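Why do some medicines come in orange bottles?

Written by Gunhild Thoroddsen for the young readers' page

Did you ever get a headache and your mum or dad gave you a tablet? Maybe it came from a little bottle. In some countries this bottle is very often orange. Why did people choose such a colour?

The answer is light. Light from the sun looks soft and friendly, but it carries energy. You know this already if you left a drawing on the window sill all summer. The colours became pale. Light can do a similar thing to some medicines - it changes them slowly, and then they do not work so well.

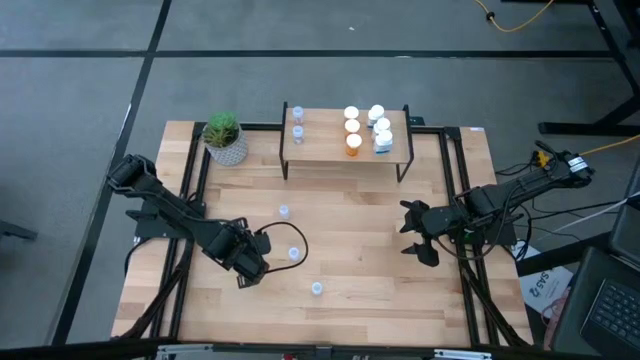 The part of sunlight that makes most trouble is called ultraviolet. Our eyes cannot see it. Orange or brown plastic stops much of it, but it lets other light pass, so the pharmacist can still look inside and see how many tablets are left. Not all medicines mind the light, and those can live in a clear or a white bottle.

Light is not the only enemy. Water in the air is another one. A tablet is powder which was pressed very hard in a machine. If it takes in water, it can become soft and fall to pieces. For this reason the bathroom is a bad place for medicines, even if many families keep them there. After a hot shower the air is full of steam! A dry cupboard, high up, is much better. 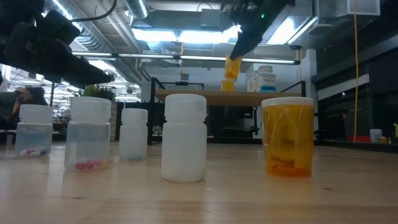 Medicine bottles can be clear, white or orange.

And the cap? Many caps must be pushed down and turned at the same time. This is difficult for small children, and it should be difficult. My neighbour Mr Fukuda is 86 and he finds it difficult too, so his pharmacist gives him an easier one.

Some tablets are red and shiny and look like sweets. They are not sweets. Never take a medicine by yourself, and if you find a tablet on the floor, give it to a grown-up.

Try it at home: put two pieces of coloured paper on a sunny window sill. Cover one with a thick book. Look at them again after 8 weeks and compare the colours.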